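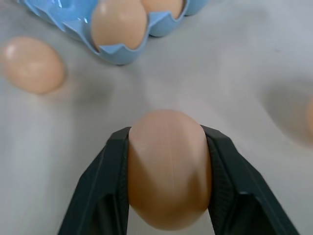
A reader in Junside wrote to say that her street sign spells the name one way and her water bill another, and she wanted to know how to get the two to match. Most cities have a procedure for this, and it takes one form and some waiting.

Find the official spelling first. Ask the city clerk for the naming resolution, which is the paper the council passed when the street, bridge or park got its name. In Stollano these are kept by year, so bring the year if you have it. The Debnath Bridge resolution is on page 132 of its volume.

Next, fill in the name correction request. Write the name exactly as it stands in the resolution, including hyphens and initials. Attach a copy of the page. If you want a new name and not a corrected one, use the petition form – it needs 70 signatures from residents within 300 feet of the street.

Hand in the request at the public works counter and keep the stamped copy. There is no fee for a correction. A petition costs $399, and the money is not returned if the council votes no.

Requests received before the end of April go on the summer sign order. Later ones wait for the next order. The water office keeps its own address list, so send it a copy too.

Updated 12/27/24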